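Tue 2 December

Hide glue, batch 2. Soaked 51 g of the Grewal pearl glue in cold water overnight, then warmed it in the Drellton pot. Held fine once I turned the dial down a notch. Skimmed it twice. Smells the same as the last batch.

Test joints: oak to oak, rubbed, no clamps. Left them on the rack by the window. Dwight Carrier wants to break them himself, so please leave them alone until he has been in.

The old Rornwood glue in the fridge has mold on top. Threw it out and washed the jar. We need a second brush, and the 300 g tin of pearls is nearly done. Order before February, when Grivano shuts for stocktaking.

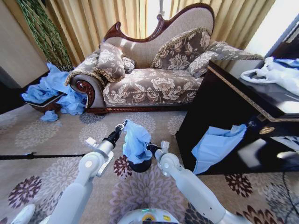 Repair notes for carved work, while I remember. Warm both sides before the glue goes on, or it gels too early. Flat rails are easy to clamp. A scrolled arm like the one on the chaise, or a backrest that sweeps down to one side, gives a clamp nothing square to bite on, so cut cauls to the curve first and line them with cork. Allow 11 hours before any load.

Still to do: label the new jar, sharpen the small gouge.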